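Introduction to Performing Arts Management
Handout 7: Building a subscription season
Teacher: Roos Wuyts

Please read this before the seminar. It takes over the part of the lecture for which we had too little time.

1. What a subscription is

A subscription is a promise in two directions. The audience member pays early, often in June, for performances which he or she will see many months later. The theater promises a group of performances with a certain level and a certain variety. The theater receives money before the costs begin, and this money helps to pay deposits to the visiting companies.

We distinguish three forms:

Fixed series. The theater chooses all the titles and the evenings. The seat is the same every time.
Free choice. The subscriber chooses a minimum number of titles from the whole program.
Mixed form. Some titles are fixed and the others are free.
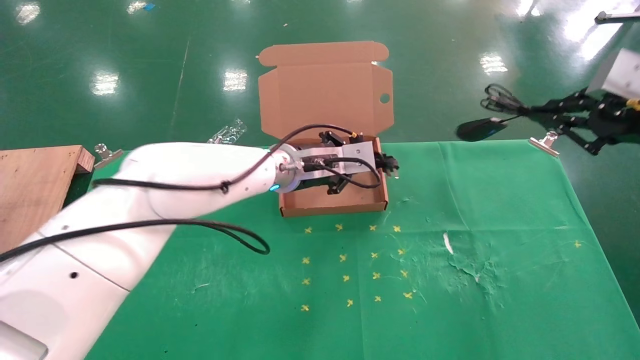 Robot arm at an open cardboard box on a table with a green cloth.

2. The Ketel case

The Ketel is a city theater with 599 seats in the main hall and a small studio. For many years it sold only fixed series. The director, Anil Amin, noticed that older subscribers renewed almost always, but new subscribers were few. He introduced a mixed form with seven performances: four fixed and three free.

In the first season the mixed form sold 219 subscriptions. Please note that 29 of these buyers had a fixed series before, so they are not new subscribers. In your calculations you must take them out first. Students forget this step every year.

The price was also discussed a lot. The box office wanted a high discount, and the artistic team was afraid that a high discount makes a performance look cheap. They agreed on a moderate discount and added a free exchange of tickets until 5 p.m. on the day before the performance. According to Amin, the exchange was mentioned by subscribers more often than the price.

3. The order of the titles

The opening title should be easy to explain in one sentence. At the Ketel it was a comedy by the Bronen company, which had visited the city before. The difficult title, a dance piece by Adetti with almost no light and no spoken text, was placed third. At that moment the subscribers already had some trust in the series.

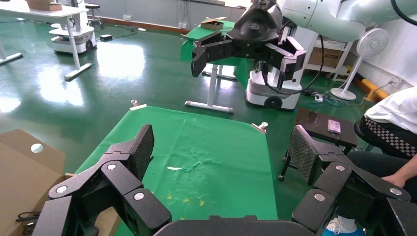
Do not put two difficult titles next to each other. Also look at the practical side: a big set needs a day for building and a day for taking down, and on these days the hall earns nothing. For the Mulder production the Ketel lost two evenings in this way. The planner had counted only one, and a school concert had to move to the studio.

4. Terms to know

Renewal rate: the part of last season's subscribers who buy again.
Guarantee: the fixed sum a visiting company receives, also when the hall is half empty.
Get-in: the time in which the set, light and sound are brought in and built.

5. Preparation for the seminar

Calculate how many new subscribers the mixed form brought to the Ketel. Then write half a page about the place of the Adetti performance in the season. Would you put it in the same place? Bring your text on paper, please, and compare it with your neighbor's text before we start.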